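Bread dough hardly rises since we moved to Pesdale, what am I doing wrong?

Posted by Rosário Rocha in Baking

I've made the same white loaf for years and it always came up fine. We moved in November and now it just sits there. I use 600 grams of flour and 310 ml of water, same yeast as before. The kitchen is pretty chilly in the morning. Is it me or the house?

banon_baker
It's the house! And your dough sounds stiff — 310 is low for that much flour, so I'd add a good splash more and see how it feels. 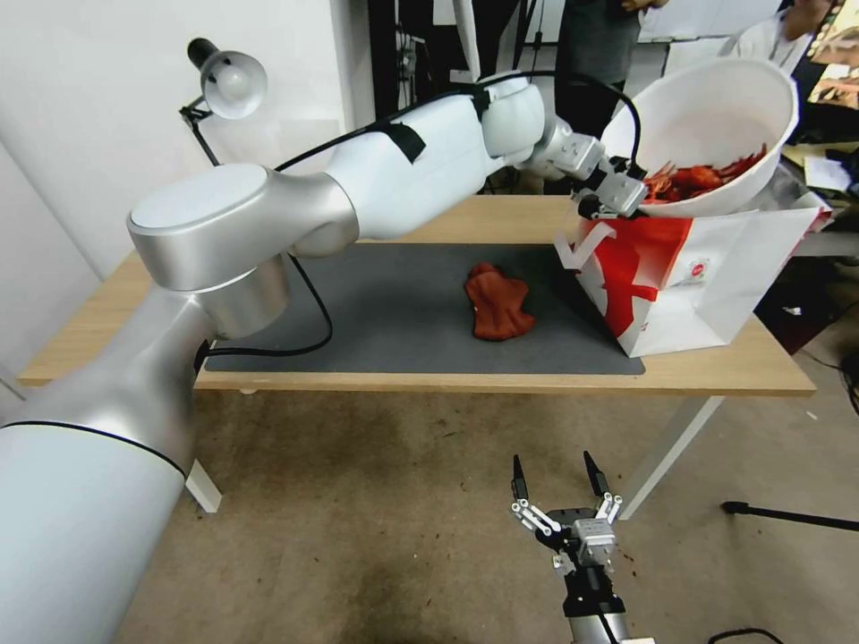

Cold kitchens just need more time. Mine takes 4 hours in winter and I've stopped fighting it. I let it rise in a white plastic bowl like that one, because plastic doesn't feel as icy as my old stoneware, and I put a plate on top and leave it in the oven with only the light on. Go by size, forget the clock.

koneo77
get new yeast

Arruda
Agree on the water. Also check how old your yeast is, mine died in the back of a cupboard and I blamed the flour for 3 loaves (oops). Stir a little into warm water with a pinch of sugar — if there's no foam after ten minutes, toss it.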